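Inside the Old Desktops - Thursday Bench Night at Cimby

Poppy Tindall and I love a good teardown, and this month's pile from Skellholm was a treat! We had 11 towers to open up, and every one of them is laid out a little differently inside. I could look at old motherboards all night - the slots, the heatsinks, the tiny capacitors. Click through and enjoy!

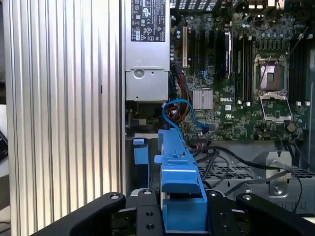 Green board with the DELL lettering by the chipset heatsink, and the CPU socket wide open.
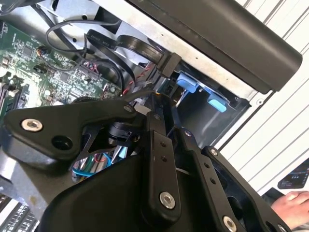

Ribbon cables and a drive on light-blue rails. I love those rails!

Next up is the Marsden batch, and Pauline Penrose has already cleared a shelf for it. Bring a screwdriver if you have a favorite, and a small box for your screws - we lost 47 of them in May and I'm still finding them in my shoes. Doors open at seven, and the kettle goes on right after.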